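Orness 2.4, task planning and arm coordination package
Reviewed by Ginette Simard

Orness is a planning layer for two-arm cells. It sits between a perception node of your choice and the joint controllers, and its job is to turn a goal such as "red on the square, yellow on red, green on yellow" into a sequence of moves shared between the arms. It is sold by Pandolska on a yearly licence. I have had it on our bench at Flunura since April, on the same PC that ran our old in-house scheduler.

Installation took a morning. The package wants its own message broker and will not share one, and the documentation gives the wrong default port. After that the set-up tool read both arm models without complaint. Hand-eye calibration is a guided routine of 40 poses per wrist camera, and the result is written to a plain text file you can edit, which I prefer to the binary format in the previous release.

The test job was stacking coloured cubes on a taped square. The goal file for it is 10 lines long.
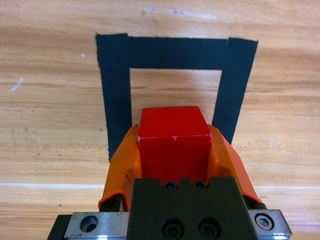 Placement targets are defined relative to a marker outline, and Orness fits the outline from whatever edges the camera can see. With three sides visible the fit is stable. With two it flips between solutions unless you set the prior weight above its default, a setting found only in the advanced panel. I would have made it a warning.

Re-planning is the strong point. A full plan for the stack arrives in 165 ms on our machine, and a re-plan after a cube has been shifted by hand is faster still. The old scheduler threw away the whole tree and began again. Orness keeps the valid branches and marks the rest as stale, and the viewer shows which are which. 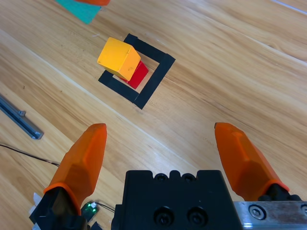 Offset handling is adequate. Each placed block gets a pose estimate and a support margin, and the planner refuses the next layer if the margin is below a threshold. The shipped threshold is too cautious for cubes of this size. I halved it. The margin is computed from the wrist view alone unless you enable fusion with the fixed camera, and fusion costs a second licence key. For a product at this price that is mean.

Coordination between arms uses reserved volumes. One arm claims a region, the other waits outside it, and the claim is released on retreat.
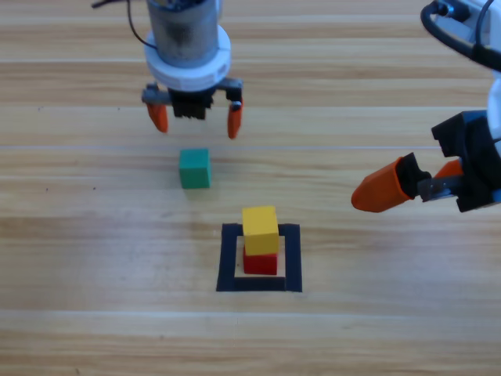

The claims are boxes aligned to the table axes, so an arm reaching in at a slant reserves far more space than it needs. On a small table this leaves one arm waiting for much of the job. Altıntaş, the rival package, uses swept capsules and wastes less room, but its planner is slower and its logs are close to unreadable. Orness logs are good: one line per decision, with the rejected options listed after it.

Grasp checks are configurable per object class. The pre-grasp opening, approach height and retreat height all sit in one table, and changes take effect without a restart. The viewer can replay any of the last 200 actions against the recorded camera streams.

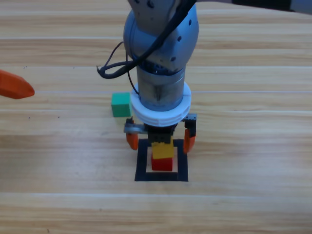 Fixed camera view: fingers open over the yellow and red blocks, green cube to the left.

Two faults remain open. The viewer leaks memory if left running overnight, and cancelling a goal during a retreat leaves the reserved volume locked until you clear it from the command line. Pandolska has confirmed the second and offers a script as a stopgap.

Recommended for cells with a generous table and someone on hand who is happy to edit text files. For cramped cells, try the evaluation licence first and watch the wait times in the log.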